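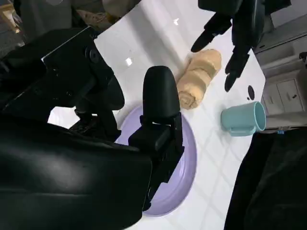 Prato lilás claro, de perto

Chamado: Skurlow, modo carreira: o guarda-redes volta do intervalo a extremo esquerdo
Aberto por: Ghizlane Berrada
Data de abertura: domingo, 20 de março de 2022
Plataforma: PC, versão da loja Cindeo
Comando: Keltness com fio
Prioridade indicada pela utilizadora: "urgente, estou em segundo lugar"
Prioridade atribuída: normal

Descrição do problema

Boa noite. Tenho uma tática gravada com o nome "Chuva 2", em 4-3-3, com pressão alta e o lateral direito a subir. A primeira parte corre bem. Vou ao balneário, mudo a marcação dos cantos, confirmo, e quando a bola volta a rolar o meu guarda-redes está encostado à linha esquerda, muito bem posicionado, diga-se, a pedir a bola no pé. Na baliza fica o extremo, que mede um palmo a menos e não tem luvas.

Sofri 5 golos na segunda parte contra o Gulyás, que é último. Reiniciei o jogo e sofri três, o que considero uma melhoria tática, mas não uma solução.

Já tentei:
Desligar e ligar o comando.
Apagar a tática e criá-la de novo com outro nome ("Chuva 3").
Vender o extremo. O substituto também foi parar à baliza.

Fico a aguardar. O próximo jogo é o dérbi.
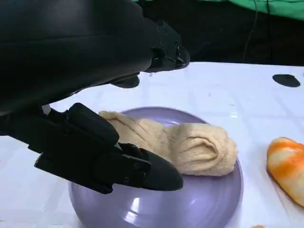
Equipa de Apoio Skurlow, Jogabilidade e Táticas

Resposta de Kieran Parsons

Olá, Ghizlane. Obrigado pelo relato e os meus sentimentos pelo jogo com o Gulyás.

Consegui ver o erro do meu lado, mas só uma vez em 13 tentativas, e nessa o guarda-redes marcou, pelo que a minha experiência foi mais feliz do que a sua. Preciso de algumas coisas para avançar:

1. O ficheiro da tática (menu Equipa, Gerir táticas, Exportar).
2. Saber se a opção "Ajustes rápidos do adjunto" está ligada.
3. Saber se muda os cantos pelo menu completo ou pelo atalho do direcional.

Entretanto, por favor não venda mais ninguém.

Resposta de Ghizlane Berrada

Segue o ficheiro. O adjunto está ligado, é ele que me diz que devíamos aproveitar mais as alas. Começo a perceber que falava a sério.

Uso o atalho. O menu completo tem um ecrã de carregamento que dá para ir fazer chá.

Resposta de Kieran Parsons

O ficheiro abre sem erros. Tem lá dentro 11 posições, como seria de esperar, e uma lista de funções alternativas em que o camisola 1 e o camisola 11 partilham o mesmo identificador. Suspeito que o jogo lê apenas o primeiro algarismo quando a alteração entra pelo atalho. Passei o caso à Viktória Vörös, que escreveu essa parte do menu e que reagiu com um silêncio bastante longo.

Peço-lhe dois testes, por esta ordem:

Teste A: desligue os ajustes do adjunto, mude os cantos pelo atalho e jogue a segunda parte.
Teste B: ligue outra vez o adjunto, mude os cantos pelo menu completo (com chá) e jogue a segunda parte.

Resposta de Ghizlane Berrada

Teste A: o guarda-redes ficou na baliza. O adjunto, desligado, continua a aplaudir na linha lateral, mas já não mexe em nada. Ganhei 1-0.

Teste B: guarda-redes na baliza nos primeiros minutos. Aos 60 fiz uma substituição pelo atalho, por hábito, e lá foi ele a correr para a esquerda. Pelo caminho cumprimentou o lateral. Não sei se isso é do erro ou se é uma animação normal.

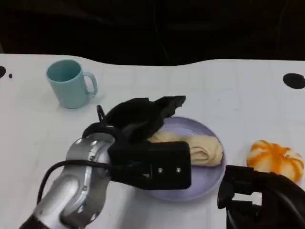 Mais uma coisa, que talvez ajude: com o extremo de camisola 9 não acontece nada. Troquei os números antes do dérbi, por superstição, e joguei o encontro inteiro com cada um no seu sítio. Perdi na mesma, mas perdi com dignidade e com um guarda-redes de luvas.

Resposta de Viktória Vörös

Olá. Confirmo a causa. O atalho do direcional guarda o número da camisola num campo de um só algarismo, herdado de uma versão antiga em que o atalho servia apenas para escolher o marcador de penáltis. Com o adjunto ligado, esse campo é relido a cada alteração e o 11 passa a 1. O jogo fica com dois camisolas 1 e resolve o assunto trocando-os de posição, convencido de que está a ajudar.

O cumprimento ao lateral é uma animação normal.

Solução provisória, até sair a correção:
Menu Equipa, Adjunto, Ajustes rápidos: desligado.
Se quiser manter o adjunto, dê ao camisola 11 um número que não comece por 1.
Grave a tática com um nome novo. As antigas guardam o erro, incluindo a "Chuva 3".

A correção já está em testes com o Tamás Dudás. A aprovação da Cindeo pode levar até cinco dias úteis.

Resposta de Ghizlane Berrada

Feito. A tática nova chama-se "Aguaceiros". Três jogos seguidos sem incidentes na baliza, fora os frangos, que são da minha inteira responsabilidade.

É possível recuperar os pontos perdidos com o Gulyás?

Resposta de Kieran Parsons

Infelizmente não temos forma de alterar resultados no modo carreira. O extremo que vendeu também não volta, já vi que renovou com o novo clube.

Deixo o chamado em "resolvido com solução provisória". Se depois da atualização o problema reaparecer, responda nesta mesma página e anexe a tática exportada logo a seguir ao intervalo.

Nota interna, Tamás Dudás: verificado com os números 10 a 19 nas duas alas, adjunto ligado e desligado. O camisola 12 ia parar à baliza só nos jogos com chuva. Aberto um chamado à parte.

Estado: resolvido com solução provisória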